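옷 접기 참가자 모집 (경력자 우대 안 함)

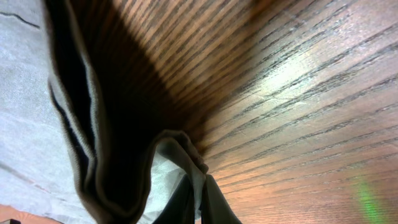

먼저 말씀드리면, 저희는 정리가 인생을 바꾼다고 믿지 않습니다. 서랍을 비웠더니 마음까지 비워졌다는 후기도 읽을 만큼 읽었습니다. 그런 체험담을 하나 더 보태려는 분이라면 다른 모집 글을 찾아보시는 편이 낫겠습니다.

Savico 생활연구실에서는 나무 탁자 위에서 옷과 천을 접고, 포개고, 다시 펴는 일을 해 주실 분을 찾습니다. 시중의 접기 요령이 평범한 사람 손에서도 통하는지 보려는 모집입니다. 책에서는 티셔츠가 늘 종이처럼 반듯하게 접혀 있습니다. 집에서 해 보면 밑단은 말리고, 소매는 삐져나오고, 얇은 천은 탁자에서 미끄러집니다. 그 차이가 손 탓인지, 천 탓인지, 아니면 요령이라는 게 애초에 별것 아니었는지 저희도 모릅니다. 솔직한 짐작으로는 마지막 쪽입니다만, 짐작만으로 보고서를 쓸 수는 없어서 사람을 구합니다.

하는 일
- 탁자에 놓인 옷과 천을 안내지에 적힌 방법대로 접기
- 같은 것을 평소 집에서 하던 대로 접기
- 어두운 니트와 밝고 얇은 천을 나란히 두고 접기 (두께가 달라서 생각보다 성가십니다)
- 접은 것을 선반으로 옮긴 뒤 모양이 무너졌는지 적기
- 마지막에 짧은 면담. "좋았어요" 한 줄로 끝내는 답은 정중히 다시 여쭙니다

모집 인원은 40명이고, 한 번 오시면 쉬는 시간을 넣어 거의 두 시간이 걸립니다. 한 분이 여러 번 오셔도 되지만 8회를 넘길 수는 없습니다. 앞선 모집 때 같은 분이 계속 오시다 보니 나중에는 안내지를 보지도 않고 외워서 접으셨습니다. 보기에는 훌륭했는데 저희에게는 쓸모가 없는 자료였습니다.

이런 분이면 됩니다
만 19세 이상이고, 빨래를 개 본 적이 있고, 탁자 앞에 서서 일하는 데 무리가 없는 분. 왼손잡이도 환영합니다. 안내지 그림이 전부 오른손 기준이라 저희부터가 미심쩍어하고 있습니다. 정리수납 자격증은 있어도 그만 없어도 그만입니다. 자격증 사본은 보내지 마세요. 읽지 않습니다.

이런 분은 다시 생각해 보세요
주름 하나를 그냥 못 넘기시는 분. 얇은 천은 아무리 쓸어도 잔주름이 남고, 그걸 다 펴다가는 시간이 끝납니다. 특정 수납용품이나 접기판을 판매하시는 분도 받지 않습니다. 지난 11월에 한 분이 면담 시간 내내 상품 설명을 하셨고, 녹취를 푸는 사람이 고생했습니다.

장소와 사례
장소는 Jerbridge 별관 2층입니다. 엘리베이터는 있으나 느립니다. 참가 사례는 회차가 끝난 날 드리며, 금액과 지급 방법은 일정 확정 메일에 적어 보냅니다. 교통비는 따로 없습니다. 멀리서 오시는 분은 이 부분을 꼭 따져 보고 신청하세요. 작업할 옷과 천은 저희가 준비하니 집에서 가져오지 않으셔도 됩니다. 반지나 팔찌는 니트 올에 걸릴 수 있으므로 빼고 하시기를 권합니다.

자주 오는 문의
배우는 게 있느냐는 질문이 많습니다. 보장은 못 합니다. 어떤 분은 집에서 하던 방법이 제일 빠르더라고 하셨고, 어떤 분은 접는 일 자체가 더 싫어졌다고 하셨습니다. 두 분 말씀 모두 보고서에 그대로 실었습니다.

결과를 받아 볼 수 있느냐는 질문에는 그렇다고 답합니다. 희망하시면 요약본을 보내 드립니다. 다만 "접기의 비법 다섯 가지" 같은 제목은 달려 있지 않을 겁니다.

중간에 그만두어도 되느냐고도 물으십니다. 됩니다. 이유를 적어 주시면 고맙고, 안 적으셔도 붙잡지 않습니다.

신청 방법
이메일 제목에 "접기 참가"라고 쓰고 이름, 연락처, 가능한 요일, 주로 쓰는 손, 집에서 빨래를 얼마나 자주 개는지를 적어 보내 주세요. 자기소개서는 필요 없습니다. 대신 그동안 따라 해 봤다가 포기한 정리법이 있으면 하나만 적어 주세요. 길게 불평하셔도 괜찮습니다. 모집은 인원이 차면 마감하고, 선정되지 않은 분께도 답장을 드립니다.

담당: Elsie McAlister
게시일: 2019년 1월 10일

문의: Savico 생활연구실, Jerbridge 별관 2층 111호 | © 2019 Savico | 맨 위로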